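Rilon adopts practice code for simulated kitchen tasks

Rilon has adopted a code of practice for the simulated kitchen trials used to assess household robot arms before they are approved for physical testing. The code takes effect in August and applies to every laboratory and supplier that submits results to the organisation's assessment program.

Until now, participants have set their own rules for what counts as a completed task. One laboratory might record a success once an object crossed the front of an appliance, while another required the object to be released and the arm withdrawn. Results from the two could not be fairly compared, and several participants asked Rilon to settle the matter.

The new code was drafted over 7 months by a working group with members from Adar, Mitsotakis-Vlachou and Rurnard. The group reviewed 2,986 recorded trials submitted under the previous arrangements. Of these, 1,297 could not be scored again under a common definition, in most cases for want of a complete record of the starting conditions.

"A score has little value if the reader cannot tell what was being scored," said Gleice Frota, who chaired the working group. "We have asked participants to write down the start, the finish and the permitted contact for each task, and to do so before the first trial is run."

The code contains 27 clauses. The main requirements are set out below.

Starting conditions

Each submission must state the position of the arm, the position of every movable object and whether each door or drawer begins open or closed. A trial that begins with an appliance door open is to be reported separately from one in which the arm must open the door itself. Random changes to the layout are allowed, provided the range of change is declared.

Contact with fixtures

Participants must record all contact between the arm and cabinets, doors, handles and control panels. Light contact does not end a trial unless the task description says so. Contact above the declared force limit is a failure, even where the object reaches its intended place. The limit must be the same for every trial in a submission.

Appliances at working height

Microwaves and wall ovens receive their own clause. The working group found that reaching into a raised cavity was the task most often scored in different ways by different laboratories. Participants must now declare the clearance kept between the gripper and the edges of the opening, and must treat an open door as an obstacle for the full length of the trial. Where an oven is fitted directly under a microwave, its knobs and handle are to be included in the contact record.

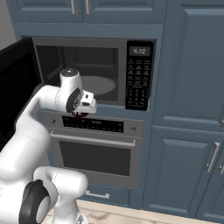

Reporting of results

All trials in a declared series must be reported, including those stopped early. Selected runs may be shown in presentations and published material but may not be used as the basis for a success rate. Simulated results must be labelled as such wherever they appear, and may not be combined with physical results in a single figure.

Transition

Series already under way when the code takes effect may be finished under the earlier arrangements. They will be listed in a separate section of the Rilon register. Participants wishing to have older results moved to the main section must supply full starting conditions and contact records for each trial.

The program office will receive written questions on the code until the end of August. Answers of general interest will be added to the guidance notes, which are available to participants on request.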